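Section 4. Handling soft items with the Druron hand grippers

These rules apply to every two-handed session at the Grasberg site. Read them before you switch on the grippers.

1. Spread the cover sheet flat on the table and stand the clear bin near the back.

2. Check that each cable is firmly seated and that you can reach the bin without pulling on it.

3. Hold one gripper in each hand. Keep the marker plate facing up and clear of the cloth.
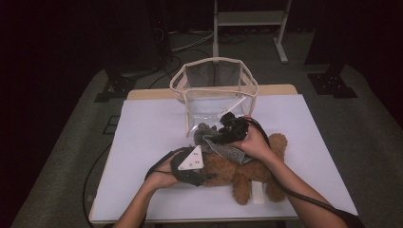

Figure 4-1. Left gripper on the plush bear, right gripper on the towel.

4. Close the jaws slowly. Stop when the item is held – do not squeeze further.

Caution: Keep your fingers behind the jaws at all times.
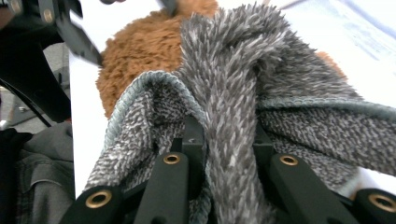 Long-pile cloth needs a closer check than smooth cloth. Loose fibers can work their way into the joints, so inspect the jaws after each session. Take a narrow grip, with a single twisted strip between the inner jaws and the rest of the cloth falling to either side over the fingers. Keep loose folds away from the other gripper.

Note: Report worn or sticking jaws to Gholamreza Abbasi and quote form 296.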